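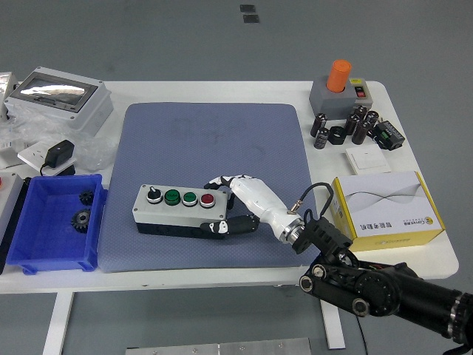
Control box layout, one selector and three buttons

tonska_bench
Posted 4:12 pm
Building a small pushbutton station for a conveyor. Gray box, black base, four 22 mm holes in a row. Plan is selector on the left, two green buttons, then red on the far right. One green is forward, the other is jog. Any reason not to?

Pryor58
Posted 4:40 pm
Two greens next to each other is asking for trouble. Make jog black or white. Green should mean start and only start.

kosmas_s
Posted 5:03 pm
I have a station at work with two greens and it's been fine. They came out of different batches, so the shades don't match. Legend plates matter more than cap color. Engrave them, the stick-on ones peel off in a month.

Pryor58
Posted 5:09 pm
Fine for you. What about the person who fills in on second shift?

kosmas_s
Posted 5:15 pm
They read the plate.

getero
Posted 6:27 pm
Is the red a plain momentary stop? If so it doesn't count as an emergency stop. You need a separate latching mushroom head for that, direct opening contacts, wired to drop the contactor.

tonska_bench
Posted 7:01 pm
Plain momentary, normally closed. The e-stop is on its own box at the other end, 30 feet of cable away.

getero
Posted 7:18 pm
I'd want one at the operator's end too. How far can they reach from the buttons?

tonska_bench
Posted 7:44 pm
Not that far. OK, adding a second one. Will swap the jog cap to white as well, Likine has them for 2 dollars.

Pryor58
Posted 7:50 pm
Good. Check the contact blocks clear the base before you wire anything. Mine hit the terminal strip and I had to pull all of it back out.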